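Home | Programs | Reports | Contact

Himavton Table Program: Progress Report, July

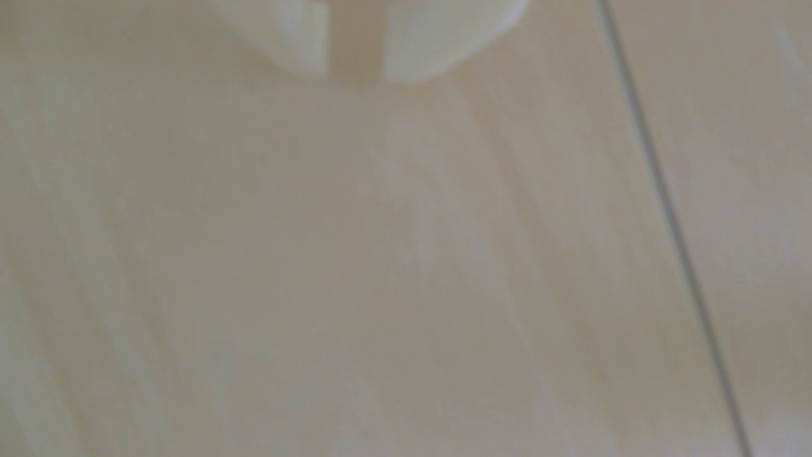 One of our partner kitchens, Pullura, wrote back on the draft of this report that the new delivery schedule suits them but that the order form still asks for too much, and that they would like the dry goods list cut to a single page. We agree and will make the change before the next order goes out.

Meals. The program served 3,133 meals in the period covered by this report. Most were hot lunches. The evening service at Hikska was slower to start than planned, as the kitchen needed a new drain before it could pass inspection. It has been open since the middle of the month and runs until 7:30 p.m.

Households. We have 124 households registered for weekly grocery boxes. Some of them moved over from the old voucher list and had to be entered again by hand. That work is finished.

Training. Twelve people completed the food safety course. Two dropped out when their work hours changed and have been offered places in the next round.

Purchasing. Michalík remains our supplier for flour, rice and beans. Their prices went up slightly in the spring. We covered the difference by ordering less canned fruit, which had been left over at both sites. The walk-in cooler at Pullura was repaired for $300, charged to the maintenance line.

Problems. Parking at Hikska is still poor and the delivery truck has to unload on the street. We have asked the city for a loading zone and have had no answer yet.

Next period. We plan to add a second lunch seating at Pullura, finish the short order form, and send you the revised budget with the next report. We are not asking for any change to the payment schedule.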